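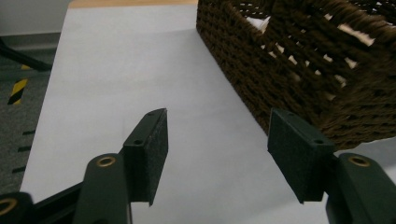

Orla Mulligan
Instructor, Home Organizing Basics, Orerby Adult Learning

Handout 2: Baskets

Okay, so baskets! I could talk about these all evening, and last term I more or less did, so I've written the main points down this time.

Start with the weave. A chunky braided one like the dark brown basket on the white table has gaps between the rows, and anything small will work its way into them (I lost an earring back that way, and 37 hairpins over one winter). You can see bits of white through the weave on this one, and I like how that looks against the chocolate color. If you don't, pick a lining closer to the shade of the cord. An old pillowcase is fine. So is plain paper, as long as you change it when it gets grubby.

Next, measure the shelf before you shop. Measure the depth too – people always forget the depth – and leave two fingers of space on each side so your knuckles survive. Uldis Adomaitis, who teaches the closet class, says one finger is plenty. We don't agree and you're welcome to ask him.

Cleaning: brush attachment on the vacuum, low suction, go along the rows. Don't soak anything braided until you know what it's made of.

For next time, empty one basket at home onto a table and sort what comes out into keep, move and toss. Write down anything that surprised you. We'll do labels in December, so bring a marker.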